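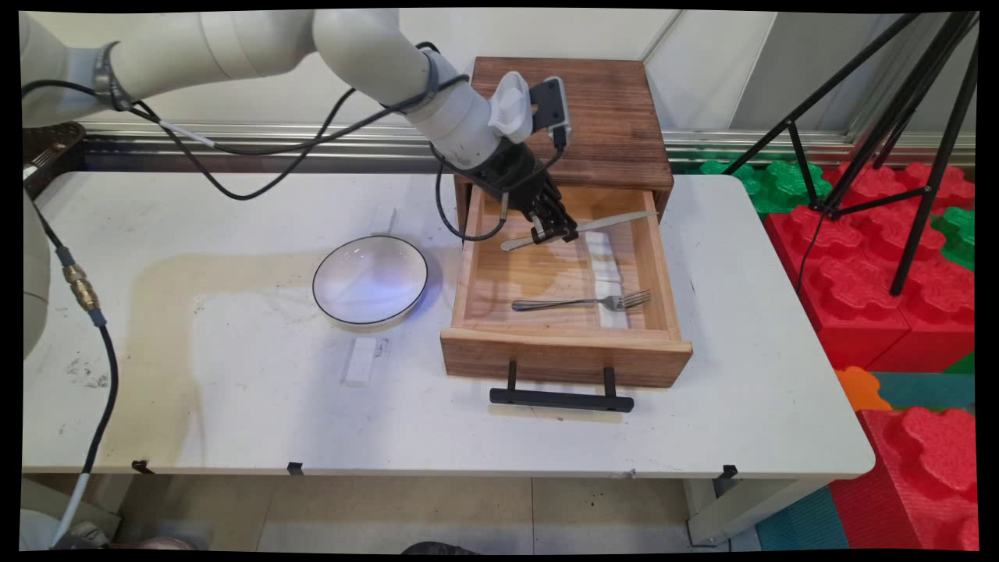
Small drawers, big opinions

Welcome to the first gallery page of the year! If you're new, I write about tables, and mostly about the little stuff that goes on them: flatware, rests, bowls, the things that live in the drawer until company comes. I have a weakness for small wooden cabinets with one good drawer, and this page is pretty much a love letter to one of them.

The cabinet is a Tranham, which you won't find in a store anymore (I looked, believe me). It's reddish-brown on the outside with lots of dark streaks in the grain, and then you pull the drawer and the inside is light pine. I love that. It's like a coat with a nice lining. It's meant to sit right on the tabletop, so you can reach over and grab a fork without getting up from your chair, and at my house that is a real selling point.

I paid $54 for it in February, at the flea market out past the Dundau exit, and carried it back to the car under one arm while eating a pretzel with the other hand. My friend Tùng Đinh had spotted it first and very kindly didn't want it. He has since changed his mind, and he can keep asking.

On bar handles

Some people like knobs on a piece this small. I used to! Then I lived with a black bar handle on two short posts and now I'm spoiled. You can hook two fingers behind it and the drawer comes out straight, where a single knob off to one side always makes it go crooked and stick. If you're swapping hardware on a little drawer, measure between the screw holes before you order anything. I've sent back two handles in my life and both times it was my own fault. Horobets sells a plain black one that fits a lot of older pieces, and they'll mail you a paper template if you ask nicely.

A white tabletop is great with the dark wood, by the way, and it shows every mark. Mugs, pens, the time I tried to dye napkins. I've stopped fighting with it. Baking soda paste for the fresh ones, and the old ones can stay.

The knife, up close

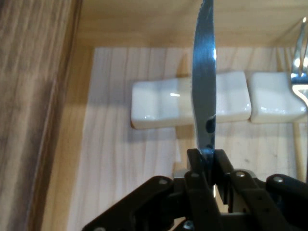
I am picky about table knives. Steak knives belong in their own box, and butter knives with no edge at all are no good to me (have you ever tried to get through a roast potato skin with one? come on). What I want is a plain stainless knife with a fine little row of teeth, small enough that it doesn't chew up your plate, and enough bite for a tomato. My everyday set is from Bulier, 16 pieces, bought in a hurry before a dinner party and kept ever since.

The one thing stainless does that drives people up the wall is pick up reflections and water spots, and it's hard to tell which is which until you tilt it. I dry mine by hand as soon as they come out of the rinse, with an old flour sack towel, blade first and then handle. Always wipe from the back of the blade, please, even when it's only a table knife. I still have a very small scar from 2016 or so that says I should take my own advice.

Pale wood under silver is a combination I'll never get tired of. Pine, birch, whatever you have. It warms the metal up, and white ceramic looks good against it too. Chopstick rests, knife rests, spoon rests, I don't care what the label says, I use them all for everything. Put a fork on one and suddenly Tuesday's leftovers look like somebody planned them!

And a word about drawers and rests together, which I get asked about a lot. Yes, you can keep them in with the flatware. I wouldn't pile ceramic pieces on top of each other, they chip, and then you find the chip with your thumb. Lay them flat toward one side and let the knives and forks have the rest of the space. If yours slide around when you open the drawer, a bit of felt on the bottom does the trick. I cut mine from an old place mat.

Wood that has a lot going on

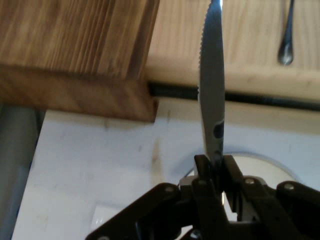 I'm a sucker for strong grain. Brown and tan stripes running every which way, a nice squared corner, a darker edge: I'll walk across a whole parking lot for that. Tùng says I'd buy a fence post if somebody oiled it first, and he may have a point.

For cleaning I keep it boring. A barely damp cloth, then a dry one, then a little mineral oil a couple of times a year on the wood that gets handled most. Don't soak anything and don't leave a wet bowl sitting on it overnight. Drawer sides get a rub of plain candle wax when they start to drag, and that's all I've ever done to this one.

Next gallery will be bowls, the shallow white kind with a thin dark rim, which I can't seem to stop bringing home. I've got 9 so far and shelf space for maybe four. If you have a Tranham piece of your own, write and tell me what's in the drawer. I read every note, even the ones about knobs.

Posted Saturday, January 6, 2018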